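Fistham Chamber Music Week

The Fistham Chamber Music Week is an annual festival of chamber music held in Fistham each January. It lasts seven days and consists mainly of evening concerts, with open rehearsals in the mornings and a composition workshop for students.

History

The festival grew out of a series of house concerts organized by the town's music school. In its early years it had no fixed venue, and concerts took place in the school gym, the public library and a former grain exchange. The exchange was later converted into a concert hall with 1247 seats and has been the main venue ever since. The Zateck Quartet played at the opening of the hall and returned regularly as ensemble in residence.

Program

Programs are built around string quartets and piano trios. Wind music was added when the Trudik Ensemble joined the festival, and one evening is now reserved for works with clarinet or horn. The Andreadis Prize, worth $3000, is awarded to the best new piece from the workshop. The winning work is performed at the closing concert and repeated at the next year's opening. 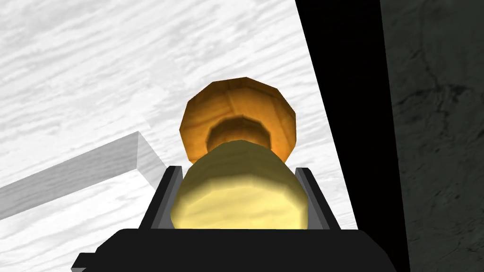
One listener, writing in the festival's guest book, felt that the closing concert had become too long and asked for the prize piece to be played before the intermission. The order was changed the following year.

Recordings

Selected concerts have been recorded since 2000. The recordings are kept at the music school and may be heard there on request.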